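Cluto Community > Workspaces > Lighting and Surfaces

Whiteboard glare and gray residue in a room with glossy floor tile

Posted by Sofia Caldeira, December 13, 2023

I look after a shared workroom and need to sort out two problems with the whiteboard. The board is a large Ornstead with a black frame. It is on the right side of the room if you stand facing the curved brick wall.

Problem one is glare. The lighting is long fluorescent fixtures on a white ceiling, and the floor is glossy white tile. From some positions the tubes reflect on the board and you can't read what is written there. The nearest fixture is 115 inches from the board, measured along the ceiling. The brick side causes no trouble. It is dark and perforated and seems to absorb most of what reaches it.

Problem two is residue. Dry erasing leaves a gray haze. I have been using Ravura spray and a paper towel, and the haze comes back within a day.

I can move the board, but the cabinet and shelving stay where they are. Replacing the fixtures is not in the budget before May. Would a matte film help, or should I change the angle first?

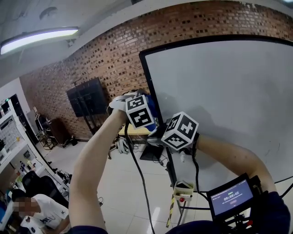
Jaime Bettencourt

Change the angle first. A glossy board behaves like a weak mirror, so the angle of incidence equals the angle of reflection. If you see the tube, you are standing on the reflected path. Tilting the top of the board forward by 3 degrees moves the reflected ray by 6, and at normal reading distance that is often enough to send the reflection down to the floor.

Procedure:
- Stand where people usually stand. Have someone tilt the board slowly and stop when the reflection leaves the writing area.
- Repeat from the far end of the room. You may have to accept a compromise between the two.
- Shim the bottom edge to hold the position.

Rotating the board about its vertical axis does less for a reflection that comes from overhead, but it does help with a fixture off to one side. Check the floor as well. Light that the tile bounces up is low and diffuse, so it reduces contrast without making a clear bright bar.

Matte film works for glare. It also stains faster and is harder to erase, so I would not put it on a board that already holds residue.

Saimi Tuominen

just get a new board. ours was the same and we gave up on it

Sofia Caldeira (original poster)

Thanks. Tilting is possible, replacement is not. Adding a closer view from a low position. There are 2 light reflections on the surface from there, and some old marker is still on it. Can you tell from this whether the coating is finished?

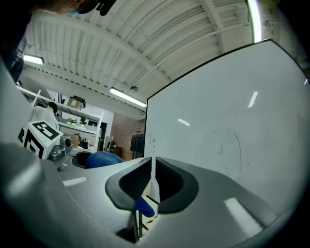

Ceiling light reflections and gray smudges on the board.

Tomás Vilela

You can't judge the coating from a picture. Reflections that sharp do mean the surface is still glossy in those areas, which is a fair sign. A worn coating looks dull and drags slightly under a fingertip.

Test it as follows. Pick a patch near a corner. Wipe it with isopropyl alcohol on a microfiber cloth, turn to a clean face of the cloth, and wipe again. Let it dry fully. Draw a short line with a fresh dry-erase marker, wait 2 minutes, and erase with a clean dry cloth. If the line comes off, the coating is fine and the haze is leftover cleaner mixed with pigment. If a gray trace stays, the coating is porous at that spot. Try a second patch in the middle, where boards wear first.

For the curved line and the small doodles, including what looks like a smiley, draw over them with fresh marker and erase while it is still wet. The solvent in the new ink lifts the old ink. Use alcohol only on what remains.

I would stop using the spray for now. Many cleaners leave a film if they are not rinsed, and paper towel moves it around. Plain water on a damp cloth, then a dry cloth, is enough for weekly cleaning. Wash the felt eraser too, or replace it.

I agree with Jaime on the tilt. Do the cleaning first, though, as haze scatters light and makes the glare look worse than it is.

Filed under: whiteboards, glare, fluorescent lighting, surface cleaning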